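Visit report: Kolow textile fair, Jun 30, 2023

Pratex showed its short-run dyeing line in hall 2. Liquor ratio is lower than on the older Bošković machines, and a batch of 34 kg is the stated minimum. Vesna Perić ran two cycles on cotton jersey. Shade match between them was good; the selvage was slightly darker on the second. Fluneo had fabric samples only, no price list. Lead time for a trial lot is 3 weeks. Parking was 210 m from the north entrance. Samples to be wash-tested in July.
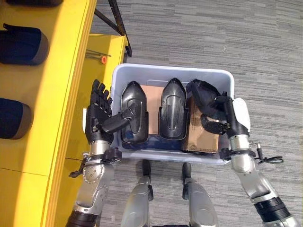

Light blue-gray plastic storage bin, gripped on both sides.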